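Chore automation
From Cundunia, the open household and workshop wiki

Chore automation is the business of getting machines to do the dull jobs around a home or a shop: clearing a bench, packing a box, coiling cables, folding towels. I've been keeping this entry going for 9 years now, and articles on Cundunia are allowed to sound like the person who wrote them, so you're stuck with me. The short answer to the question everybody types into the search bar (can they do it yet?) is some of it, slowly, and only if you set things up nicely first.

Single-purpose and general machines

A dishwasher is chore automation, and a very good one! It wins by making you do the hard part, which is loading it. The same goes for a washing machine, or the tape machine on a packing line. Each handles one job inside one box, and the things going in have been sorted by a person.

General machines are the other family. These are arms, usually in pairs, that are supposed to cope with whatever is lying there. I find them much more interesting and much more annoying. The Skondine bench trials, which get quoted a lot on this wiki, gave a pair of arms 100 tries at putting away a single hand tool, and the arms managed nearly all of them. Then the trials moved on to a whole messy bench and the number dropped so hard that I had to rewrite this section over a weekend.

Clearing a workbench

Bench tidying is my favorite test because everyone knows what done looks like. You've got a toolbox, you've got stuff that isn't in it, and you've got cables. A person barely thinks about the order. A machine has to work out what can be lifted, what's lying against what, and which end of a loop belongs to which cord.

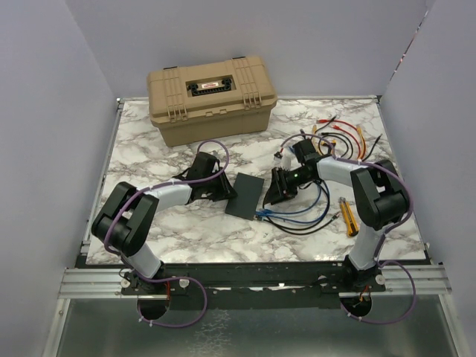
Cirari wrote on the talk page that cables shouldn't count at all, that a home robot which handles cups and shirts but leaves the cords alone would still be worth buying, and that judging everything by the worst item on the bench makes the whole field look further behind than it is.

I go back and forth on that. Cups and shirts would be lovely, sure. But my own shop is mostly cords (chargers, extension leads, the thing that goes to the old sander), and if I have to pick all of those up first, I've done most of the tidying already. Cords bend, they snag, they hook on the corner of whatever's next to them, and pulling one often means pulling three. A utility knife is a different kind of trouble. It's stiff and easy to model, but you really want the blade in before anything grabs it, and checking that is a little job of its own.

Speed

This is where people get disappointed. In the Wubshet comparison, a person cleared the standard bench in 2 minutes and the arms took 115. I should add that the arms had to finish without help, and that a good part of the time went on looking and planning before a move. Nobody stood there tapping a foot, so you could say it doesn't matter. Run it overnight! Still, if you need the bench at eight in the morning and it jams at three, you have a half-cleared bench and a machine parked over it.

Boxes and packing

Boxes sound easy and in many ways they are. They have flat sides, they stay put, and a gripper doesn't have to guess much about the shape. Warehouses have been moving closed cartons by machine for ages, mostly with suction or belts. 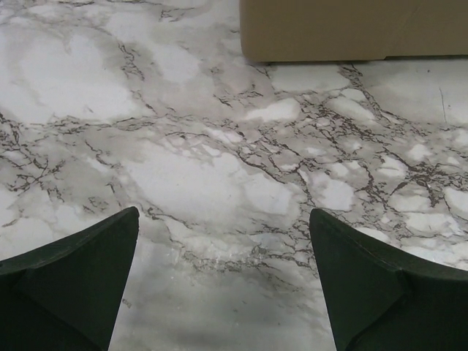

Open cartons are harder, with flaps that spring back and sides that give when you squeeze them. Soft cardboard is worse again. Two fingers can press a dent into it and lose their hold, and a box wider than the gripper opens has to be pushed, tipped, or taken by an edge. I've had plenty of arguments about whether pushing counts as handling. I say it does, I push boxes across the floor with my foot all the time.

What works at home today

Floors, dishes and laundry washing are covered by ordinary appliances. Folding exists in demos and a few pricey machines. Putting things away, in a normal house with normal drawers, is still a research job, and I'd be wary of anyone taking deposits for it. I'll update this part when the next Skondine trials come out in July, along with the speed section, which badly needs a second source.

See also: Bench layout; Cable storage; Grippers; Laundry folding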